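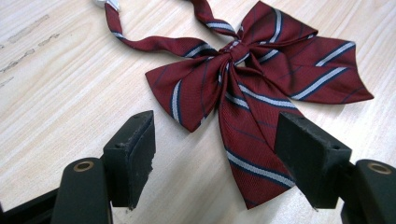

Bow tie in striped maroon twill, pre-tied, on the Treltard kit's sample task.

Clullel Accessories: hand-held gripper recordings
Data card and kit notes, release 2

Summary

Clullel Accessories is the sample set that ships with the Treltard hand-held gripper kit. It holds 623 episodes of a person handling small clothing accessories at a table. Jokwood sells the kit and maintains the set. Buyers get it on the drive in the case; anyone else can request it for research use.

Contents

- 623 episodes, of which 600 passed review
- 246 of the reviewed episodes use bow ties or neckties
- one head view and two gripper views per episode
- finger opening and gripper pose, logged for both hands
- a one-line task label in English

The 23 episodes that failed review are kept in a separate folder called rejected. Most have a gap in the pose log.
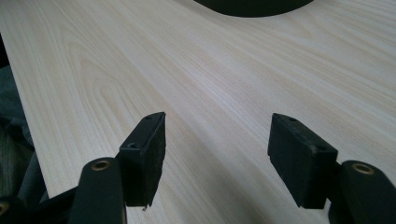

Finger pads are the part of the kit that buyers ask about most. They are sold in pairs and each pad is held on separately from the arm behind it, so a worn one can be changed without replacing the arm. The set was recorded on used pads, with scuffs on the faces and a ragged lower corner on each, and we left them on. If your own pads are new, expect the edges to look cleaner than ours in the gripper views. Jokwood recommends a check of both pads every 100 episodes. Colour and finish vary slightly between batches - this has no effect on the logged opening.

Tasks

The bow tie task uses both hands. The operator picks the tie up by its neck strap and hangs it on the accessory stand, a crossbar with three pegs over an oval tray. Labels name the object and the target, for example "hang bow tie on stand". Left and right are always the operator's.
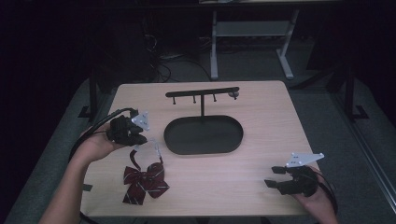
Known limits

- Background and floor are dim in the head view. The table is well lit.
- Cables from the grippers can cross the wrists.
- Thin straps are hard to segment where they pass close to the jaws.
- Every operator in this release is right-handed.

Licence and contact

Free for research and internal testing. Commercial redistribution needs written permission from Jokwood. Eftychia Theodorakopoulos handles licence requests, and Nassoro Khaemba looks after the pose logs and the file format. Corrections received by the end of April go into release 3.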